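# Bedton Ear Piercing Diary – README

Posted 16 Mar 2024
Print this page | E-mail this page

Quick README so people stop asking me what's in the folder. It's a log of healing notes from people who got their ears pierced, mostly lobes and cartilage. Self-reported. Not medical advice, please go see a real piercer or a doctor if something looks bad.

## What it is

- Diary entries, one row per entry
- 2,000 rows
- 25 people, all adults, all said yes to sharing
- Two files: `entries.csv` and `people.csv`
- Text is English only

Started as a shared spreadsheet between a few of us who got pierced at Sadadus, the studio over in Bedton, and were comparing notes on who could sleep on which side. Then friends of friends joined. I wanted to remember how long my own helix took (forever) and the thing just grew.

## Columns

**entries.csv**

- `person` – a number, no names
- `day` – days since the piercing. Day 0 is the day itself
- `spot` – lobe, helix, tragus, conch, daith
- `sore` – 0 to 5, see below
- `crust` – yes / no / blank
- `slept_on_it` – yes / no / blank
- `cleaned_with` – free text, very messy
- `note` – whatever they felt like writing

**people.csv**

- `person`
- `first_time` – had they been pierced before
- `jewelry` – stud, ring, flat back, other
- `downsized` – day they switched to the shorter post, blank if never

## The sore score

0 is forgot it was there. 5 is can't put my head on the pillow. Everyone used it a bit differently and I didn't try to fix that. One person gave a 5 on day 0 and then straight 1s for weeks, and another never went above 2 while writing long notes about how much it hurt. So compare a person to themselves, don't average across people and call it a fact. 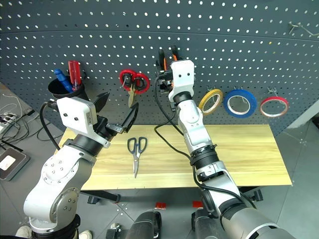 Blank is not zero. Blank means they skipped the question. I changed this partway thru and went back and fixed the old rows by hand, may have missed a couple.

## Cleaning up

Took out names, phone numbers, where people work. Left the swearing in. Spelling is as typed. "Saline" shows up spelled a lot of different ways in `cleaned_with` so search loose.

Durner is the aftercare spray a bunch of them used. I left the name in where they wrote it. Doesn't mean I recommend it, I used plain saline and was fine.

Also merged the rows from the old Paisan message board thread. Those have `day` filled in by me from the post dates, so could be off by a day either way. They're marked `P` at the start of the note.

## Known problems

- Lots of entries in week one and then people drift off. Healed people stop writing. Unhappy people keep writing!! So it looks worse than it probably is
- August is heavy on swimming complaints
- Way more helix than anything else, hardly any daith
- Two people had both ears done the same day and only wrote one row for both. Look for "both" in the note
- One person took theirs out and got it redone. I kept the same `person` number and started `day` over, which will mess up your chart if you don't sort it first
- `slept_on_it` is what they admitted to

## Good for

Reading on the couch when your own cartilage is throbbing and you want to know if that's normal for day 9. Making a little chart. Practice data for a class, go ahead.

## Not good for

Deciding whether you have an infection. Rating a studio or a piercer. Saying which spot hurts the most – people asked me that the most and I really don't think this can tell you.

## Using it

Free to use and share, say where you got it. Don't try to work out who anyone is. If you're one of the people in here and want your rows gone, tell me your number and I'll pull them, no questions. Same if you want to add more entries, use the same number you had before and keep counting days from the first one.

## To do

- split `note` into shorter feilds, maybe
- add nostril? people keep asking
- fix the dates on the `P` rows

Print this page | E-mail this page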